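Speaker notes – "What's in Grandma's Box? Sorting and Recording Family Jewelry"
Rutlow Local History Club, online session, Jul 18, 2020
Talk 45 min, then questions. WATER. Mute phone.

Slide 1 – Hello
Thanks for logging on, know it's a nice day out. Cameras off is fine.
Say up front: not an appraiser. Can't tell anyone what a ring is worth over a video call. Please don't hold rings up to the screen (last time).
What I do – help families write down what they have before the stories go missing. Paper and pencil stuff mostly.

Slide 2 – How I got into it
My aunt's house on MacLeish Street. Cleared in one weekend, too fast. Shoebox of pins and chains, no notes at all. One brooch we all remembered her wearing to church, three different stories for where it came from. Still don't know.
Pause here. People usually nod, can't see them nod online. Keep going.
Point: the metal lasts, the story gets lost in one generation, sometimes in a week.

Slide 3 – Before you touch anything
Clear a table. Whole table, not a corner of it. Good light, daylight if you can.
Light surface. Small stones and earring backs vanish on patterned cloth.
Put the plug in the sink if there's a sink in the room!! Laugh line but I mean it.
Leave things in the box they came in until you've written down which box. The box is half the evidence – store name inside the lid, a folded receipt, initials.
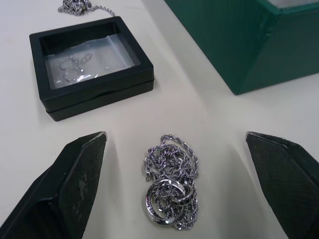 One comment came in by email after the August session, I'll read it out: we did all of ours on the bed and lost a pearl down the side of the matress, tell people to use a table. So. Use a table.
Same email asked if it's OK to do it with kids around. Yes, give them the writing job. They ask better questions than we do. "Who gave you this" beats "is this gold."

Slide 4 – The list
Number everything. Number first, describe second. Small string tags, pencil not ink.
For each piece: what it is, who wore it, who says so, any marks. The "who says so" column is the one everyone skips. Don't skip.
My biggest job so far, the Skalstead family list, ran to 899 lines. Took five months of evenings. Most families, way less. 92 is a big box.
If you only have 15 minutes, do five pieces. Five done right is a real start. Stop there and put them away, don't leave it all out overnight.
Spreadsheet or notebook, either one. I use Kisonance for the voice side – record the person talking, it keeps the recording next to the item number. Free version does enough. Not paid to say that. Phone recorder works too, just say the item number out loud first.

Slide 5 – Asking the questions
Don't start with "where did this come from." People freeze up.
Start with – when did you last wear it? Who was there? What did you have on with it?
One lady talked for more than an hour from one pair of clip earrings. Got a wedding, a bus strike and a lost coat out of it. All useful, all on tape.
If two people disagree write down both. Do not pick a winner at the table. (Tell the ring story if time. Skip if past 25 min.)

Slide 6 – Knots
Everybody asks about knots so get it in here.
Chains tangle when they're stored loose together. Lay flat, two pins, work from the middle out, never pull the ends. Tiny drop of baby oil on plain metal only – NOT near pearls, not near anything glued.
Give it ten minutes then walk away. Come back after lunch.
If it's really fine chain or it's already kinked, take it to a jeweler and let them do it.
Write the tangle down too, before you undo it. "Found knotted with" can tell you two things were kept together for years.

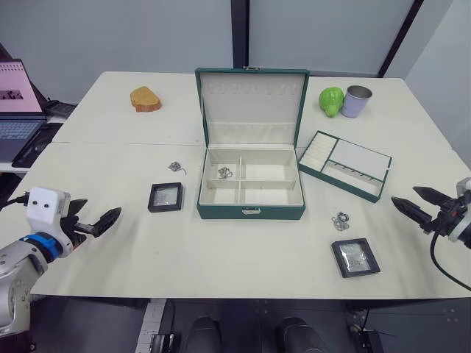
Slide 6 – green box, lid up, silver chain still in a knot.

Slide 7 – Putting it all back
One chain per hook or per little bag. Clasp closed before it goes in, always.
Soft cloth between anything with stones. Diamonds scratch everything, incl. each other.
Plain silver – keep it dry, no rubber bands. Rubber turns it black.
List goes somewhere ELSE. Not in the box. Copy to one relative in another house.
Photos: one piece per photo, tag showing, coin or ruler next to it for size. Back as well as front. Marks are nearly always on the back.

Slide 8 – Who gets what
Careful here. Got heated in the chat last time.
I don't give legal advice. Only this – ask while the person can still say, and write down what they say with the date. A note isn't a will. See a lawyer for the will.
Costume pieces cause as many fights as the gold. More maybe.

Slide 9 – Homework
Five pieces. This week. Send me the list if you want, I read all of them, slow to reply.
Blank list sheet is in the chat – PASTE LINK BEFORE SLIDE 8, forgot in August.
Questions. If none, ask who has a piece they can't explain. Someone always does.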